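Sorting the toy shelf by cleaning method

Posted in December, filed under Household

The toy shelf at our place used to be arranged by size. It looked tidy and it made washing day slow, since every item had to be looked up or guessed at individually. I have now re-sorted everything by how it gets cleaned, and after two months on the new system I can report the procedure and a few numbers.

Scope first. This covers hard plastic toys, soft toys without electronics, and mixed items (a plastic body with fabric attached). It leaves out books, wooden puzzles and anything with a battery compartment. Those live on a different shelf and get a damp cloth.

Hard plastic

Solid plastic pieces go in a basin of warm water with a small squirt of dish soap. I use a Rerkico basin, the low rectangular model, which fits under the bathroom tap with the plug chain out of the way. Soak for 20 minutes. Longer soaking made no difference to anything except the stickers, which came off.

Ridged and coiled shapes need a separate step. Dirt collects at the bottom of each groove and a cloth rides over the top of it. A soft toothbrush held along the groove works better than one held across it. On a coil, start at one end and follow the turns to the other, then rinse under running water and shake. Dry these standing upright. Laid flat, a coil holds a bead of water in every turn and will leave a line of spots on the shelf the next morning.

Hollow toys with a hole in them (bath squirters and similar) get squeezed empty and checked against a lamp. If there are dark flecks inside, I throw the toy out. I tried rescuing a few with vinegar and was not satisfied with the result.

Soft toys

Small soft toys go in a zippered mesh bag, cold wash, low spin. The bag I use is from Noh and the zipper has a small garage that the pull tucks into, so it does not scratch the drum. Bright colors are washed apart from dull ones for the first two washes. After that I mix them.
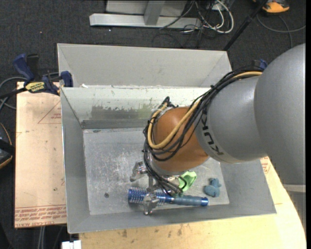 Can hard plastic and soft toys be stored in the same bin after washing?

They can share a bin once the soft ones are completely dry, and the practical test is to squeeze the thickest part and hold it against your cheek. If it feels cool, give it another night on the rack.

Drying took more adjustment than washing. Lumpy shapes with dense filling dry from the outside in, and the surface feels finished long before the middle is. I turn them every few hours during the day and leave them on a wire rack overnight. Radiators are faster but the filling tends to clump on the warm side. Loosely filled toys can be pulled back into shape by hand while damp. Do the limbs first, then the body.

Mixed items

These get surface cleaning only. Plastic parts are wiped with a soapy cloth, fabric parts are dabbed with a barely damp one, and the seam between the two is done last with a cotton swab. Glue along that seam is the usual point of failure, so it should not be soaked.

Raíssa Vasconcelos, who commented on my previous shelf post, suggested a stripe of colored tape on the underside of each mixed item so that it does not wander into the basin by mistake. I have adopted this. Zastia tape held through repeated wiping; the cheaper roll I had in the drawer curled at the corners within a week.

Current layout

Top shelf: mixed items, tape side down.
Middle shelf, left: hard plastic, smooth.
Middle shelf, right: hard plastic, ridged or coiled.
Bottom shelf: soft toys, in an open Zuridico crate with slotted sides.

The slots matter more than the size of the crate. My first choice had solid walls and the toys at the bottom smelled stale after a rainy stretch, even though they had gone in dry.

A full pass now takes nearly 14 minutes of hands-on time, excluding soaking and drying. I do one at the start of the month and a short one for the soft toys halfway through. Next on the list is the box of building bricks, which will probably go through the dishwasher in a mesh bag on the top rack, at the lowest temperature the machine offers. I will post the settings when I have them.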